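Zirkex Small Press Fair: a writer's visit

Posted 2023-07-31

The fair takes up two floors of the old Wellarico building, a short walk from the station. Doors opened at ten and there was already a line along the railings. Entry was free, but you had to pick up a paper wristband at the desk, and the desk was slow. I got in at twenty past.

I went for two reasons. I have a novella that is too long for magazines and too short for most publishers, and I wanted to know who still takes them. I also wanted to hear the panel on anthologies, as I have had stories in two of them and still don't understand how the money works.

The ground floor was all publishers' tables. Uvunetti had the largest stand, with its whole fantasy list laid out by series. The person I spoke to there said they read novellas between 20,000 and 40,000 words, but only in August, and only through the form on their site. Email submissions get deleted. They had 327 manuscripts in the last reading period and bought 2. I wrote that down and bought a paperback anyway.

Cárdenas was at the far end, by the stairs. They do short runs of 200 copies, numbered, mostly ghost stories and some folk horror. The covers are very good. They don't pay an advance, but the author gets a share from the first copy sold, and they showed me a sample contract without my having to ask. Rights come back to the author once the run sells out. I took a copy of the contract home and have read it through. It is two pages long and I understood all of it.
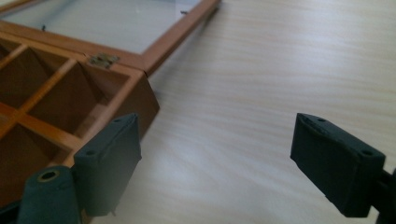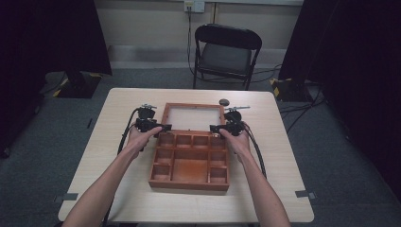 The anthology panel was upstairs at noon. The room was warm and the microphone cut out a few times, so I missed part of the opening. Most of the hour went to how editors put a book in order. One of the editors puts the strongest story first and the second strongest last. Another starts with the shortest, on the grounds that people reading a free sample should get to the end of something.

Payment came up late. The usual offer for a small anthology is a flat fee of $100 or a split of the royalties, and the panel was divided on which is better for the writer. A woman in the row behind me said she had taken the split three times and would have done better with the fee every time, and that the statements had stopped coming after the first year. The panel's answer was to get the reporting dates written into the contract. Several people wrote that down, and so did I.

Lunch was sandwiches from a counter on the ground floor. They ran out of everything except egg by one o'clock.

In the afternoon I sat in on a first-page session, where an editor read opening pages aloud and stopped at the point where she would have put the manuscript down. Mine wasn't picked. Most got as far as the second paragraph. She stopped at dreams, weather, and anyone looking in a mirror, and she let one weather opening go on to the end of the page because the storm did some damage in the first line.

I left at four with three books, the contract and a bag of bookmarks. The novella is going to Uvunetti when the form opens. If they turn it down I will try Cárdenas, though I would have to cut the middle section, and it has no ghosts in it at present.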